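Kornton abre en noviembre su primera biblioteca de semillas

28 de septiembre de 2021

La asociación Protent pondrá en marcha en noviembre la biblioteca de semillas de Kornton, un servicio de préstamo gratuito que arranca con 500 variedades de hortalizas, legumbres y flores de cultivo local. Cualquier vecino podrá llevarse hasta ocho sobres por temporada y devolver, tras la cosecha, una parte de lo que haya recogido.

"Llevamos años guardando tomates, judías y calabazas en tarros de cocina, y por fin van a tener una casa como se merecen", explica Ilona Kerekes, coordinadora del proyecto. "¡Hay una judía pinta que solo se sembraba en dos huertos del valle y que ahora podrá plantar quien quiera!" 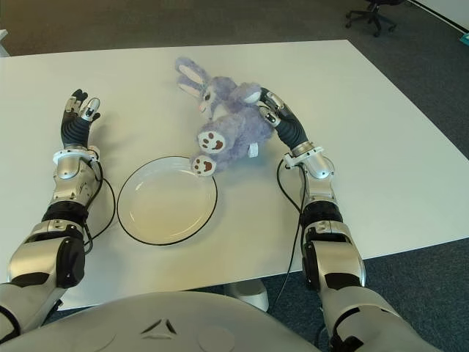 La colección se ha formado con aportaciones de 22 familias hortelanas de Kornton y del vecino pueblo de Trondov. Cada sobre lleva el nombre popular de la variedad, el año de recogida y unas notas de cultivo escritas por quien la donó - a veces con receta incluida.

Domenica Aigner, responsable del catálogo, confía en llegar a las 1.000 variedades con las próximas cosechas. El invierno se dedicará a las pruebas de germinación y a los talleres de limpieza y secado, abiertos también a quienes solo tienen un par de macetas en el balcón.

El préstamo funcionará en la antigua escuela de Lacson, los sábados por la mañana. Quienes deseen donar semillas pueden entregarlas allí mismo, bien secas y en sobre de papel, con el lugar de cultivo anotado.

Contacto de prensa: Domenica Aigner, Protent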